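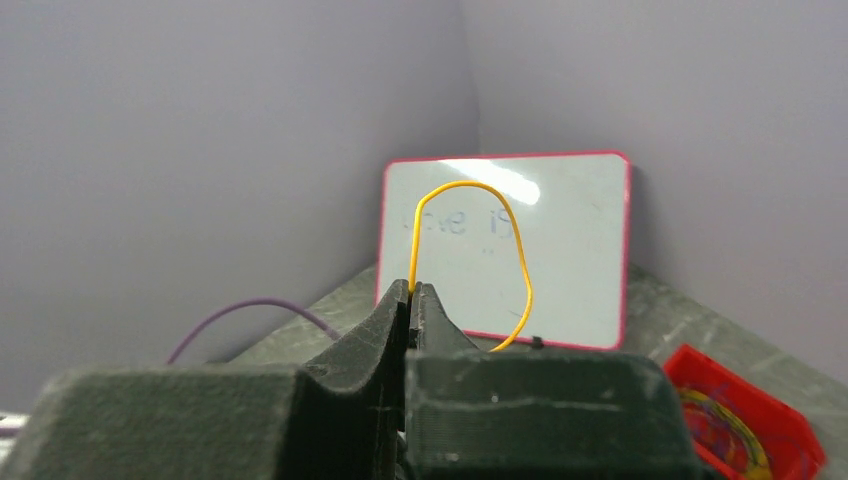 Jihad Najjar wrote about string for Sleiman in August and had 600 letters back, most of them from people with a drawer they would rather not open. His method is dull and it works. Sort by colour first, then worry about the knots.
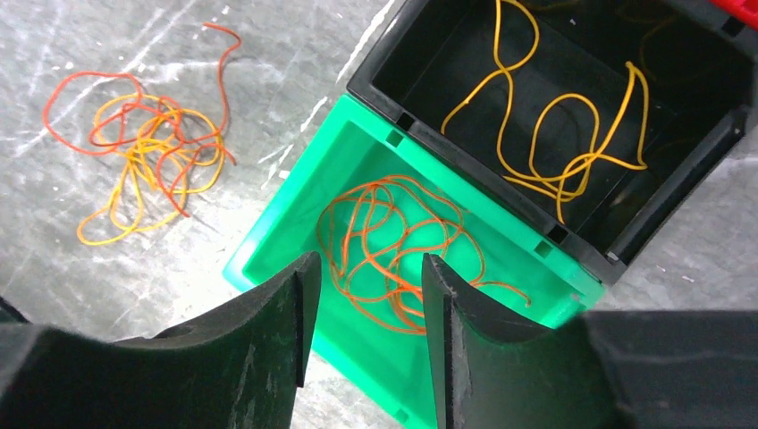
Yellow in the black bin, orange in the green, and a tangle still to do.

Use shallow bins so you can see what you have. Wind short lengths into a loop before they go in.
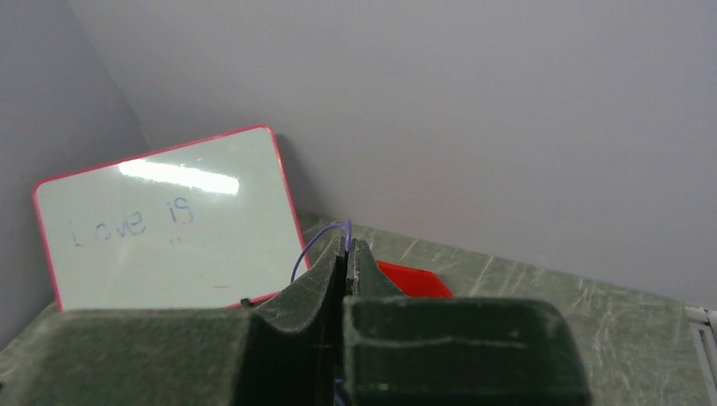
A small whiteboard with "Love is" in blue marker.

A board is handy for a list of what is stored where. Najjar wipes his every 3 weeks.

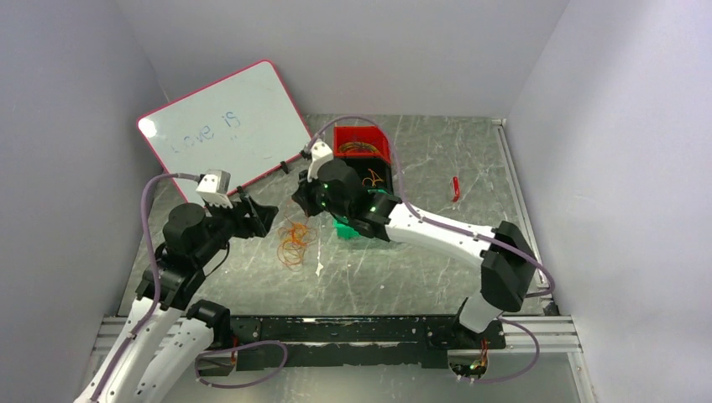
Long lengths are best kept on their own, with the ends tucked under.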